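How a Shop Shelf Works

By Bronwyn Treloar

When you walk into a supermarket, you see rows and rows of things to buy. It all looks as if it has always been there. In fact, people decide where every packet, can and bottle goes, and they have rules for it. This page explains some of those rules, and what happens to a bottle of soft drink before you take it home.

Getting to the shop

Drinks come to the shop on a truck. The bottles are wrapped together in plastic in groups, and the groups are stacked on a flat wooden platform called a pallet. A pallet can hold about 600 small bottles. It is far too heavy to lift by hand, so workers move it with a pallet jack, a low trolley with two long forks that slide underneath.

The pallet goes into the storeroom at the back of the shop. Most shoppers never see this room. It has tall racks, a concrete floor and usually a big machine for squashing cardboard boxes flat.

Putting things on the shelf

The job of filling the shelves is called stocking, or night fill if it is done after closing time. Workers use a drawing called a planogram. It is a map of the shelf, and it shows which product goes where and how many should stand side by side at the front.

Each place at the front of the shelf is called a facing. If a shop sells a lot of lemonade, lemonade might get six facings. A drink that only a few people buy might get one.

Delwyn Ruddock manages a small supermarket called Trevaskis Foods. Her shop has 100 shelves, and each one has its own planogram pinned up in the storeroom.

"New workers want to put things wherever there's a gap," Delwyn says. "Then the gap belongs to something else, and the next person can't find where it goes."

Stock rotation

Food and drink have a date on them. When a worker fills the shelf, the older bottles are pulled to the front and the newer ones go in behind. This is called rotation. It means the older ones are sold first and less food is thrown away.

You can check this yourself. Next time you are in the dairy section, look at the date on the front milk and the date on the one at the back. The back one will often be a day or two later. Put them back where you found them.

Baskets and trolleys

Shoppers need something to carry their shopping in. If you are buying a lot, you take a trolley. If you are buying a few things, you take a basket.

A shop basket is usually made of plastic with holes in the sides. The holes make it lighter and use less plastic, and if something leaks, the liquid runs out where you can see it. Most baskets are a bit narrower at the bottom than at the top so that they fit inside one another in a stack. Handles fold down for stacking and lift up for carrying.
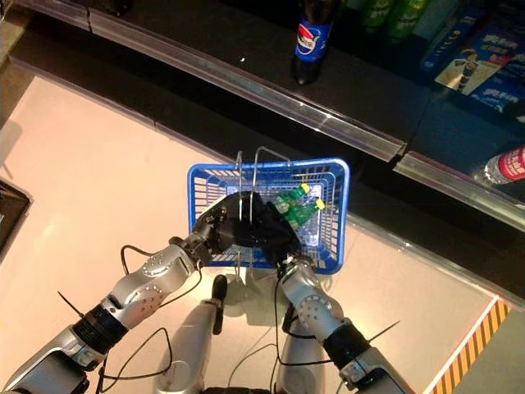
Where should heavy things go in a basket?

Heavy things should go on the bottom, with light or soft things on top. Bottles and cans go in first, then boxes, then bread, eggs and soft fruit. If you put the bread in first and a bottle on top of it, you will have flat bread. Try to keep the weight even from side to side too, or the basket will tip when you lift it by the handles.

A litre of drink weighs a little more than a kilogram. Two bottles of 600 millilitres each weigh more than a kilogram together, and you have to add the basket as well. When a basket starts to pull on your arm, put it down and ask a grown-up to get a trolley.

Eye level

Shops know that people mostly buy what they can see easily. The shelf at the height of a grown-up's eyes is the one that sells the most. Very heavy things, such as big bags of rice or dog food, are kept low down so that they don't have to be lifted far and can't fall on anyone.

Things that children like are often put lower, at the height of a child's eyes. Have a look at the breakfast cereals and see which boxes are looking straight at you.

Companies that make food care a great deal about this. When a new muesli bar called Bitesik came to Trevaskis Foods in May, it started on the bottom shelf. Delwyn moved it up 4 weeks later and sold many more of them, although the bar and the price were just the same.

Facing up

Through the day, shoppers take things from the front and the shelf starts to look messy. A worker then goes along the aisle and pulls everything forward to the edge, with the labels turned to the front. This is called facing up, and in some shops it is called fronting. 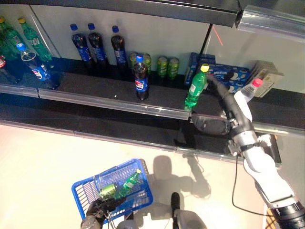 Labels matter because they are how you tell one drink from another without reading every word. Drink companies keep the same colours for years so that you will know their bottle from the other end of the aisle. Caps help as well: on a shelf of soft drinks, the Pepsi bottles might have blue caps and the green bottles yellow ones, and you could sort them by the caps alone. A bottle that is leaning over is harder to recognise, and it can knock down the one beside it, so a worker who is facing up will stand it straight again.

The strip along the front edge of a shelf is called a price rail. Paper tickets slide into it, and each ticket shows the name of the product, the price and often the unit price. The unit price tells you how much you would pay for the same amount of each product, such as 100 millilitres. It lets you compare a big bottle with a small one. The big one is often cheaper this way, but not always, so it is worth checking.

If you change your mind

Sometimes you pick something up and then decide you don't want it. Take it back to its own place on the shelf. If you can't remember where that was, give it to the person at the checkout. Cold food must never be left on an ordinary shelf, as it can go bad and will have to be thrown out.

Words to know

Aisle: the path between two rows of shelves.
Facing: one place at the front of a shelf.
Pallet: a flat platform for stacking and moving goods.
Planogram: a map that shows where products go on a shelf.
Rotation: moving older stock to the front.
Unit price: the price for a set amount, used to compare sizes.

Something to try

Make a shelf at home with cans and packets from the pantry - ask first. Draw a planogram for it. Then give your drawing to someone else and see if they can set up the shelf the same way.

Page last updated 15 August 2018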